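Desktop diary: parts, paste and old firmware

Third week of keeping the older desktops going instead of ordering new ones. Most of today went on cooling and memory, with one detour into power supplies. Notes are in the order things came up.

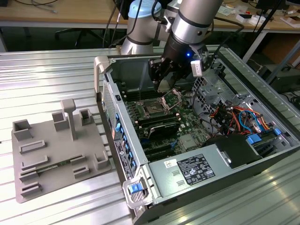 Posted from the Combridge bench, 2 August 2023
Filed under: Hardware diary

Started with the tower from the Bollmont office. The complaint was that it shut off in the afternoon and came back fine the next morning. Logs agreed: thermal trips, always under load, none at idle. The fan curve in the firmware was still at the factory setting, which holds a low speed until the processor reaches 80 degrees and then jumps to full. That is quiet and not much use in August. I set a gradual slope beginning at 50 and ran the load test again. Peak dropped by 10 degrees with no other change. I will still redo the paste, but I wanted the two effects on separate lines of the sheet.

Old paste comes off best with isopropyl alcohol and a coffee filter. Paper towel leaves lint. I let the machine run for a few minutes first so the compound softens, then shut down, pull the cord and twist the heatsink before lifting. On sockets with a lever and frame, a straight pull on a cold heatsink can bring the processor up with it on some designs, and then there are pins to worry about.

Small dot in the middle, no spreading. I have tried the cross and the line and cannot measure a difference on chips this size.

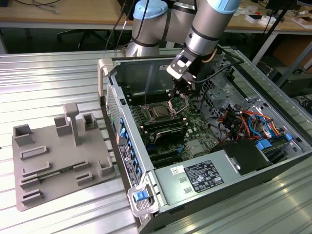 Socket notes

With the frame lifted, the processor is held by nothing much. Check the corner mark and the notches before the lever goes down. It takes more force than feels reasonable on the first try, and the creak is normal. If the lever meets hard resistance early in its travel, stop and reseat.

I keep the plastic socket covers in a labeled bag now. In January I sent back a board under warranty without one and the claim was refused for bent contacts. That was the price of a board for a piece of plastic.

Memory

Salinas wants all of its machines on matched pairs. The spreadsheet said they were already matched. It listed capacity only, so I added columns for rated speed, voltage and rank. One pair turned out to be different speeds, running at the slower of the two, as expected. The user had not noticed and probably would not have.

Left the memory test going through lunch. No errors. I don't sign off on a single pass, so it goes again overnight.

Contacts get alcohol and a lint-free cloth. No pencil eraser - it leaves grit and takes off plating. Slots get compressed air, short bursts, can held upright.
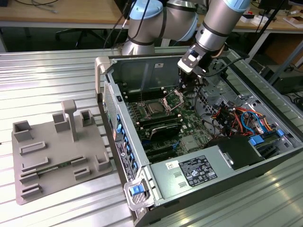 Power supplies

Jerell is the internal name for the parts shelf list, and it is out of date again. It shows 3 spare supplies, of which one has a fan that ticks. I marked it for test use only. The other two are fine on the tester, but a tester puts almost no load on the rails, so I would not call that proof.

Also on the list: a box of cooling fans rated for 3000 rpm, louder than anyone in an office will accept. They can go in the storage room machine.

To do

Redo the paste on the Bollmont tower and log a second peak.
Read the overnight memory results before touching anything else.
Order isopropyl. The bottle is nearly out.
Update the firmware on the Salinas machines, one at a time, after saving the settings. The last update cleared the fan curves and I had to set them again from memory.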